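Up at six, kettle on, read last night's log before anything else. The second gripper had stopped itself again at 2,000 cycles. It does that by design, but it had stopped with a fault as well, and the fault was the same one as before: jaw not fully closed. I wrote it down and had my toast.

Got to the hall by half past seven. Lights on, heaters off, it has been mild enough this March to do without. I wanted the pads seen to before the others came in and started asking for the thing back.

The pads are what I have been putting off. Each jaw has two facing pieces of black foam padding, and the foam wears first along the inside of the notch where the lobes meet. You can't see much from the front. You have to open the jaw as far as it goes, put a torch down the slot and look up. The left one had gone shiny along the edge and had started to lift at the bottom corner. When the jaw closed, the lifted corner folded over on itself and the fingers stopped short. That was the fault, more or less. The motor was fine and so was the sensor, and I had spent most of yesterday afternoon on the sensor.

Took the old pads off with a plastic scraper. The Kettler glue comes away in strings if it is warm and in crumbs if it is cold, and this was crumbs. Wiped down with spirit, let it stand, wiped again. The new pads came from Zarkico in the last box and they are cut a touch wide at the top, so I trimmed them on the bench with a fresh blade. I did one, offered it up, took a sliver more off, and then used it as the pattern for the other. Glue on, pressed in, closed the jaw on a wooden block wrapped in baking paper and left it for an hour.

In that hour I did the cables. The one to the trigger had been rubbing where it comes out of the handle, and the sleeve had worn through but not the wire inside. New sleeve, two ties, and I turned the exit round a little so it bends the other way. Also tightened the bracket for the camera. It had worked loose by half a turn, which explains why the view had been creeping down over the last week. I marked the screw head with paint pen so that I can see at a glance if it moves again.

Rang the Wuvura office about the spare latch. They say it is on the van. They said that last time too.

At about ten I took the block out. Both pads had held. I closed the jaw on a strip of paper at the top, the middle and the bottom and tugged each time. Top and middle gripped well. The bottom let the paper slide, so I opened it up again and found a bead of dried glue sitting in the slot. Picked it out with a needle. After that the paper tore before it slipped, all three places.

Then the closing position, which has to be set again after new pads because they are thicker than the worn ones. The steps, so I have them in one place for next time:

- jaw fully open, power off, count to ten
- power on, wait for the second beep
- close by hand on nothing until the lobes just touch
- hold the side button until the light goes steady
- open and close five times, then read the number

The number was 1,087. Before the pads wore down it used to be 1,090 or a shade under, so I am happy with that. Last night's reading had been well out. I wrote the new one on the label inside the case, under the old ones, and crossed out the last.

Had my sandwiches at the bench. Cheese and pickle, and the pickle had gone through the bread.

In the afternoon it was the usual business of checking the thing on real objects. I don't trust paper on its own. I started with a sponge, then a cardboard tube, then the bunch of keys that always gave trouble. The keys were all right if taken by the ring and poor if taken by the blades. I don't think any pad will cure that, and I have stopped trying to make one. The tube went well. The sponge told me nothing, it never does, but it is first on the sheet so I did it.

The hall was busy by then.
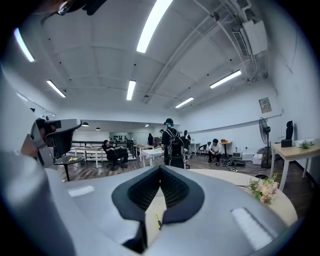 *Second gripper, new pads in, afternoon.*

The new foam is black and rougher to the touch than the old lot. I ran the short test with it held at chest height and then again with it low down, because the old fault only showed when the handle was tilted. No fault either way. The run ended at 429 closures with nothing in the log but the start and stop lines. I would have gone further but the battery was down to its last bar, and a low battery makes the closing slow, and then I can't tell what I am looking at.

Put the battery on charge. Swept up the foam trimmings, which get everywhere and cling to your sleeves. Put the scraper back in the Jorkex tin with the blades, and threw out the blade I had used, since a dull one tears the foam and spoils the edge. There are 2 pairs of pads left in the box. That ought to see us through to the summer if the glue holds, and I have put a line on the order sheet for more, with a note asking for them to be cut narrower at the top.

I still don't like the case hinge. It has a click in it that wasn't there last month. I opened and shut it a few times and could not feel anything catch, so I have left it alone and written "hinge, left side" on the board.

Home by six. Rained on the way. Fish pie, then an hour with the radio on. The long run can go on first thing tomorrow, full battery, and I will look at the pads with the torch when it gets to the halfway mark. Need to take the other needle in, the one I used today is bent.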